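Trail notes, August

Quick one this month, packing the car as I type. The Loltia rim drive is open again, all of it, and the long climb up to Wondurden tops out at 3,302 feet. Bring water. More than that. The store at Mudent has gas and ice but closes at 5 p.m. sharp -- learned the hard way, drove 108 miles on fumes. 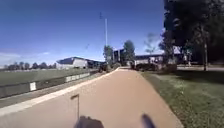 Paved path, blue sky.

Campground has 345 sites and the shady ones go first, obviusly. Loop C is quieter. Showers take quarters only. If the river road is muddy turn around, dont be a hero, the tow truck comes from Thân and it takes it's time. Best light on the canyon wall is right before supper. 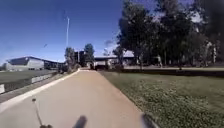
Oanh Quách writes that the river road was fine for her in a regular sedan, but she'd skip it after any rain, and that the ranger talk at the overlook starts at 8 now, not 7:30. Thanks Oanh -- fixing the calendar tonight.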